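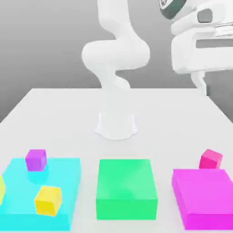
Steker opens its doors to show what its robot arms can and can't do

Open day lets visitors see block-sorting trials in simulation and on the bench, with the failures left in

July 20, 2025 – Steker, the independent testing workshop for small automation systems, will hold an open day in September for local firms that have been offered a robot arm and are wondering whether to believe the brochure.

Visitors will see block-moving tasks run in simulation and then on a real bench. They will also be given the results sheets. Steker takes no commission from makers or dealers, and nothing will be on sale on the day.

The decision to hold an open day follows a run of demonstrations elsewhere that the workshop's staff came away from unimpressed.

"I have stood at a lot of trade stands and watched an arm pick up the same part from the same spot until the coffee ran out," said Shaohua Wan, head of testing at Steker. "Ask them to move the part a hand's width to the left and suddenly the person with the laptop has to be somewhere else. We would like people to ask us to move the part."

What will be shown

The day is built around 3 sessions, each repeated in the afternoon.

The first is in simulation. Small coloured cubes and larger coloured blocks are laid out on a plain white table, and a control program is told to move a named cube to a named block. Visitors may choose the starting layout, within the limits of what the arm can reach. Steker will show the run on a large screen at normal speed. Speeded-up footage, a favourite of the trade, will not be used at any point.

The second session takes the same program to a real arm on a real table. Steker expects it to do worse. In the workshop's own trials this spring, a program that finished every one of 200 runs in simulation fumbled its third attempt on the bench, and was stopped before the end of the day after pushing a cube on to the floor. The bench lamps had been moved since the cameras were set up. The full log will be handed out, including the part where staff argued over whether a cube resting against the side of a block counted as delivered. (It was marked down as a miss.)

The third is a question session. Makers have been invited to sit in. So far one has accepted: Plundetix, whose control software was used in the spring trials and which has seen the results.

"They weren't the numbers we would have picked for our website," said Ximeng Zheng, who looks after customer trials at Plundetix. "But a buyer who finds out in month two that the lights matter is going to ring me up anyway. I'd sooner have that talk now. I would add that we have changed the software since, and I hope Steker will say so."

Steker is happy to say so. It has not yet tested the new version and has no view on whether it is better. If the tests are finished in time, both sets of results will be shown side by side. If they aren't, the old ones will stand.

Why blocks?

Steker is often asked why it bothers with coloured blocks when its visitors pack jars, sort returns or fill trays with screws. The workshop's answer is that a cube is about as kind an object as a gripper will ever meet. It has flat sides, it keeps its shape and it doesn't roll off. A system that struggles with cubes has told a buyer something useful at very little cost.

A system that does well with them has told the buyer rather less. Steker asks visitors, and any reporters who come, not to write that a robot which can put a yellow cube on a green block is ready for warehouse work. The workshop has read that story several times and has yet to visit the warehouse.

The same goes for simulated results. They are cheap to produce, they can be run overnight, and they are a sound way to throw out bad ideas early. A simulated table has no dust on it, though, and nobody leans on it. Steker now prints the word "simulated" in the heading of every results sheet that needs it, after a dealer quoted one of its earlier figures without mentioning where it came from.

A word on cost

Firms that come along are welcome to bring a quote they have been given. Staff will go through it in private and point out what has been left off. From past visits, the usual gaps are guarding, spare gripper fingers, staff training and the hours lost while the thing is being set up.

One past visitor was Redico, a small packing firm, which came to Steker with a quote for a single arm. It went home, moved two benches closer together and bought nothing. Another, the parts supplier Du, went ahead with its purchase after 7 weeks of testing with its own parts, and reports that the arm does one job well and has been taken off the other. Steker counts both as good outcomes and would not want either read as a verdict on robots in general.

"People want me to say it's the future or it's a con," said Wan. "It's a machine. Some of them work quite well – on some jobs, after a fair bit of fiddling. I know that doesn't fit on a banner."

Visiting

Entry is free but places must be booked, as the bench area is small. The date and start times will be sent to everyone on the booking list. Children over the age of ten may come with an adult. Visitors may film any session, on the condition that failed runs are not cut out of whatever they publish.

Long hair should be tied back for the bench session. The workshop is on one level, and there is a quiet room for anyone who wants a break from the noise of the compressor.

Requests for places, and for copies of the spring results sheets, should be sent to the Steker open day desk. Reporters who would like to speak to Shaohua Wan before the event should say so when they write.

Notes to editors

Steker tests small automation systems for firms thinking of buying them. It is paid by those firms, by the day, whatever the result.

Plundetix supplied its software for the spring trials free of charge and did not see the results sheets before they were final. It has no other tie to the workshop.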